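House rules for grabbing things in other people's living rooms

2018-03-29

I spent most of the morning on floor pickups, the kind where plastic film is bunched up at one end and you have to take it by the tail. My favorite and least favorite job! 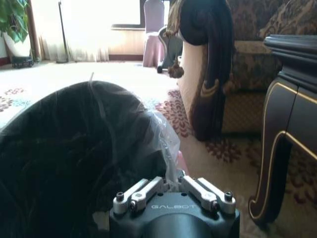
The rules we keep

Mei Greenberg wrote the first version back when we were still at Larnley, and I've been adding to it ever since (sorry, Mei). The ones I care about most:

Grip the gathered part of the film, never the flat part stretched over the load.

Walk the room first. Table legs, tassels, curtains, plant stands — anything that hangs down or sticks out gets written on the sheet before the arm moves.

Keep 40 centimeters between the gripper and carved furniture unless the task needs you closer, and then go at the slow setting.

One person on the stop button, and that person doesn't talk to anybody.

Log every try, even the silly ones. We're at 216 on the wrapped stuff so far.

I still go back and forth on patterned carpet. Benavides wants a plain mat put down every time, and I think that's cheating a bit, because real homes have flowers all over the floor. For now the sheet says "mat optional" and we argue about it over lunch.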